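Slotting reviews in small warehouses: speaker notes
Yasmine Zaki, Midtbø session, slides 1 to 9 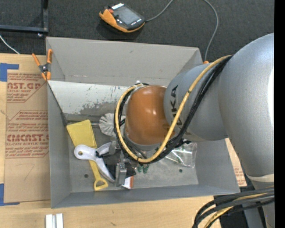
Slide 1. Open gray bin on a wooden tabletop.

Slide 2. Define slotting: assigning each stock item to a pick location. Mention that the Plodano site had no written rule before January.

Slides 3-4. Data set. 597 active items, one month of order lines. Exclude returns and samples. Say that item dimensions came from the supplier sheets and were not remeasured.

Slide 5. Ranking. Sort by pick frequency, not by units sold. Pause on the chart. The top 48 items go between knee and shoulder height, nearest the packing bench.

Slide 6. Pairs. Items ordered together on 30 or more lines share a bay. Esperanza Gallagher has the query if anyone asks for it.

Slide 7. Bin sizes. Keep to two footprints. Mixed sizes waste shelf depth.

Slide 8. Limits. Seasonal items are not covered. Heavy goods follow the Biritz weight table, separate handout.

Slide 9. Rerun the ranking each quarter. Questions, then break at 10:40.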